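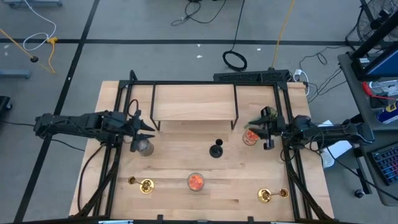

Two arms, three cups, one butcher-block table. Teleop practice, April.

1/ Spent this month teaching a pair of arms to do table clearing by remote control. A few notes for anyone starting out, mostly things I got wrong.

2/ The task as written: move the small things into the right cups, then stand up the candlesticks. The left arm looks after the empty cup. The right arm does most of the picking. It has the green piece in its gripper in the shot.

3/ We wanted 100 good runs before training. We recorded 105 and kept 46. Most of the rest had me pausing mid-air to think. The policy learns the pause too.

4/ So decide the whole order before you start recording. Say it out loud if you need to. Ferdinand Egger does this and his runs come in at 30 seconds. Mine were a lot longer at first.

5/ Glass is hard. You can't feel the squeeze through the controls, so you go by sight, and a clear rim against a light table is not much to look at. I line up on the base now.

6/ Candlesticks are worse. On its side, a round base wants to roll when a finger touches it. Grab the stem close to the base, lift a little, then turn the wrist. Slow is fine here – stopping is not.

7/ Someone asked why we don't just guide the arms by hand. We tried it on the Claner setup. Good for one arm. With two you need both your hands on the robot, and then they show up in every video.

8/ Move the objects between runs. Noman Abbasi went through my first batch and found the cups had hardly moved from one run to the next. The trained policy reached for the same spots whether there was a cup there or not. All of that batch went in the bin.

9/ Keep the failed grasps if you recover from them. Miss, back off, try again, get it – that's a useful run. Miss and knock the cup over is not.

10/ Next up is handing a piece from one arm to the other above the table. I have tried it a few times and dropped it most of them. Will post numbers when there are any.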